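Dernau Single-Drawer Tabletop Cabinet: Long-Term Review

Posted 30 Nov 2025 in Small Storage

The Dernau is a squat one-drawer cabinet in dark brown wood, intended for a desk, a sideboard or the end of a workbench. It is sold by Wimbridge in a single finish. I bought mine in June at the list price of 70 dollars and have used it since then for small objects that would otherwise end up spread over the table. This review covers the build, the drawer, the handle, wear, and how it compares with the Lavoie box I used before.

Delivery and assembly

The carcass arrives glued up. The drawer ships separately inside the same carton, and the handle has to be fitted by the buyer. Two screws go through the front panel from the inside. The instructions are one folded sheet and adequate. Total time was 10 minutes, most of it spent finding a screwdriver short enough to work inside the drawer. The pilot holes lined up. No filler or touch-up pen is included. 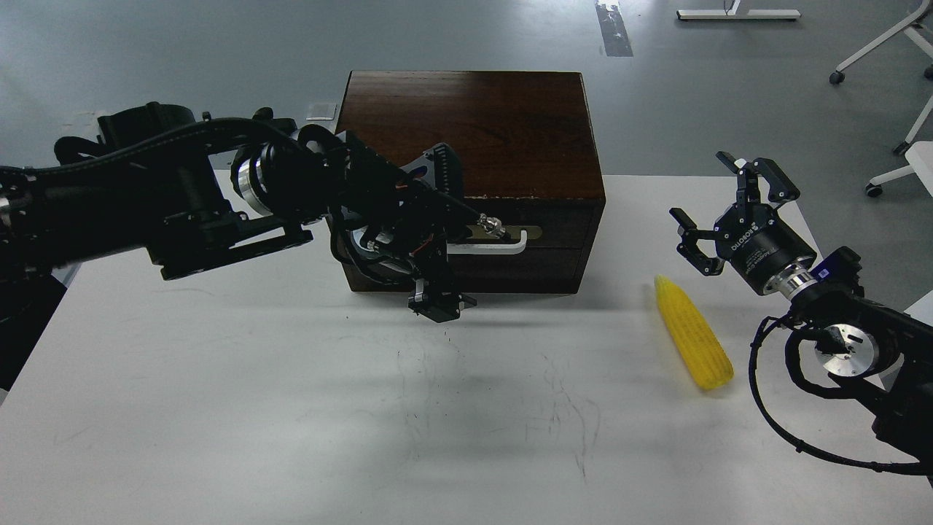

Placement matters more than the product page suggests. The cabinet has a small footprint, but the drawer needs clear space in front of it, and on a shallow table that space comes out of the working area. Pushing it toward the back edge is the obvious answer, and it works as long as the user does not mind reaching. On a smooth top the carcass will creep backward if the drawer is shut hard. I added four self-adhesive felt pads, found that they made the creep worse, and replaced them with thin rubber ones. Rubber feet should be standard at this price.

Finish

The top has a reddish-brown tone with visible grain and is the best part of the piece. It takes light well and a damp cloth does not mark it. The rest of the exterior is darker and plainer. The inside of the drawer is pale and left unfinished, a common economy on small furniture, and I have no complaint about it for dry goods. I would not put anything oily in there without a liner. A sheet of shelf paper cut to size solves this.

The color match between the top and the front panel is loose. Under warm light the two look related. Under cool light they do not.

The drawer

The drawer runs wood on wood, with no metal slides and no stop. It can be pulled completely out, so anyone used to a stopped drawer should learn the last part of the travel before loading it with anything that rolls. Action was stiff for the first week. Candle wax on the lower edges of the sides fixed that, and one application has lasted.

Side play is noticeable. Pulled from the center, the drawer tracks straight. Pulled from one corner, it racks and has to be pushed back and started again.

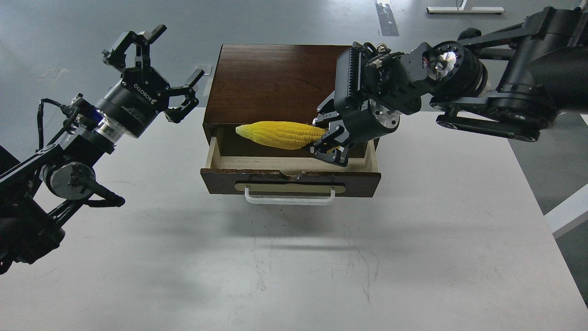 Capacity is reasonable for the outside dimensions. Long items are best laid across the width. A toy ear of corn from a play-food set goes in sideways with no trouble, and so do a stapler, a roll of tape and a pair of kitchen scissors. Tall items are the limit. Anything that stands above the drawer sides will catch on the carcass when the drawer is closed, and with no back panel on the drawer opening it is awkward to free. I keep chargers elsewhere for this reason.

There are no dividers. I tried a set of Skostitz inserts, sold for shallow kitchen drawers, and they fit after trimming one strip by 7 mm. They stay put by friction.

The handle

The handle sits low on the front panel. It is easy to hook with one or two fingers, and its light color makes it easy to find against the dark wood. The low position does have a cost: the pull is applied below the middle of the drawer, so the front tips slightly as it moves. With a light load this is of no consequence. With a heavy one it adds friction, and I would prefer the handle mounted higher.
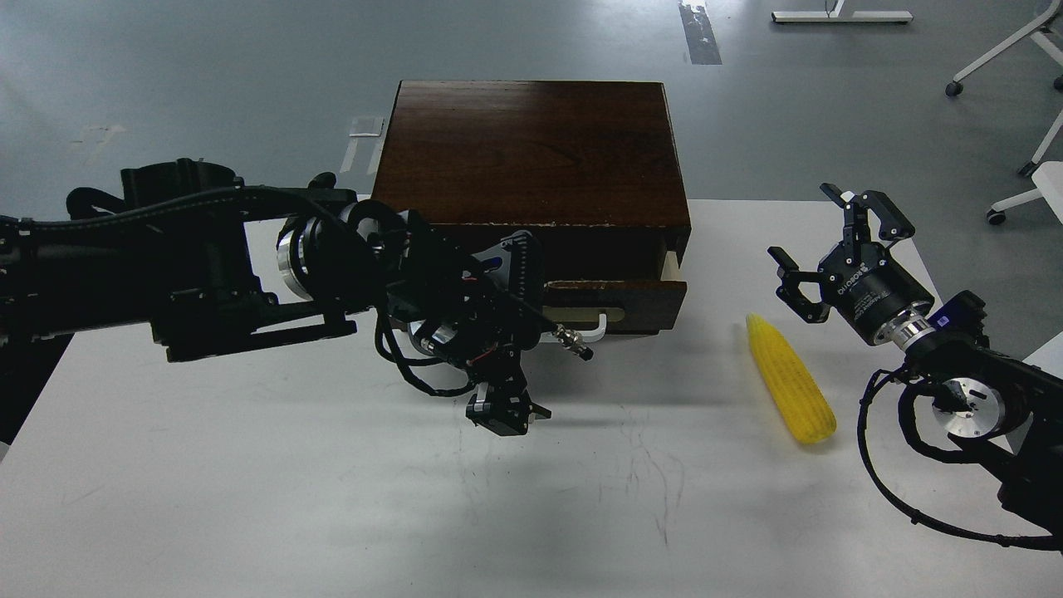 Wear

Durability of the surface is average. The front edge of the top shows a few pale worn spots, and the upper edge of the drawer front has chipped near the center. Those are the places a hand or a hard object meets first. A brown wax stick would disguise both. The joints are tight and the drawer bottom has not sagged.

Compared with the Lavoie

The Lavoie costs 140 dollars, has a stopped drawer on metal runners, and is finished inside. It is quieter and it does not rack. It is also heavier and takes up more of the table. For papers or anything used many times a day, the Lavoie is worth the difference. For toys, tape and general clutter, the Dernau does the same job for half the money.

Verdict

Good: top surface, tight joints, easy handle to grab, price.
Less good: no drawer stop, side play, soft edges - and no rubber feet in the box.

Recommended for light use, with wax and a liner.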